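Kitchen and Workshop Tips I Brought Home from the Robot Open Day

November 21, 2022

I went to the open day at Cultinard expecting to look at robots for an hour, eat a free cookie and go home. I stayed the whole afternoon and filled both sides of the program with notes, and almost all of them were things I could use in my own kitchen and in the garage!

Cultinard is a training shop on the far side of town, with three benches set up for visitors. Darmawan Ngau ran the demonstrations and he was happy to be interrupted, which was lucky for me. My first question was how he gets an arm to put a dish down in the same spot every time. He said most of the job is done before the arm moves at all. The bench gets cleared, the work gets a board of its own, and everything on the board gets a place.

So, tips.

Give the job its own board. I used to spread out over the whole counter. Now I pull out my biggest cutting board and whatever I'm doing stays on it, whether that's chopping onions or taking apart the pepper grinder. When the phone rings I can pick up the whole job and move it. Put a damp dishcloth under the board if it slides.

Mark where things live. Darmawan uses little squares of painter's tape at the corners of anything that has to go back to the same spot. I did this inside the baking drawer with the scale, the measuring cups and the rolling pin, and my kids put things back now (mostly). Pull the tape up after a few weeks and put down fresh, or it leaves gummy bits. If you already have gummy bits, rub on a little cooking oil, wait 10 minutes and wipe.

Squeeze less. One of the demonstrations was all about grip, and visitors got to try picking up eggs with kitchen tongs while he talked. I broke two. Hold the tongs closer to the tips than you think you should and close them slowly until the egg just stops rolling. Same thing with ripe tomatoes and poached pears. I've been gripping tongs at the very top my whole life!

Go straight up, then over. When you take a full pot or a hot sheet pan off something, lift it clear first and then move sideways. I was doing one long diagonal swoop and catching the edge of everything on the way.

Do a dry run. Before any new task they go through the motions slowly with nothing at stake. I tried it before moving a 267-piece jar collection's worth of screws and washers onto the new garage shelf – okay, I carried one empty jar over first – and found out that the shelf was too low for the lids to come off. Saved myself a miserable evening.

Sand in order. Dirceu Cordeiro had the woodworking bench at the back and was passing around sanded scraps so we could feel the difference. For a box or a tray that gets handled a lot, he starts at 80, goes to 120 and stops at 200 or whatever is nearest on the rack at your store. He keeps a block of 600 only for knocking down the fuzz between coats of finish. Wipe off the dust every time you change paper. I had been skipping that and wondering about the scratches.

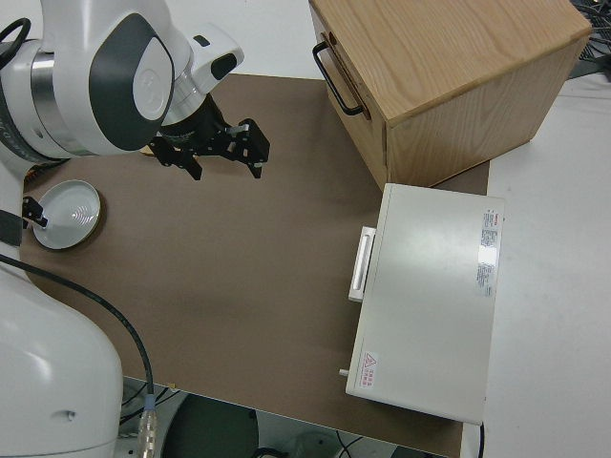
Darmawan's other big subject was cords, and I took more notes on this than anything else. Trace every cord from the plug to the tool before you start, and look for places where your sleeve or your foot could catch it. Tie up the slack with a strip of hook-and-loop tape, but leave enough give that nothing tugs when you lift the appliance. I did the mixer and the toaster the same night. The garage is going to take longer.

Also from him: label both ends of a cord. Masking tape folded into a flag works fine, and a ballpoint lasts longer on it than a felt tip.

Keep one clear corner. Leave a patch of counter free for the thing you'll need to set down in a hurry. Mine is to the left of the stove, and the mail is no longer allowed there.

They're planning another open day in January and I've already put my name down for the morning group. Bring a pencil and wear shoes you can stand in. Parking is behind the building, and the side door is the one that opens.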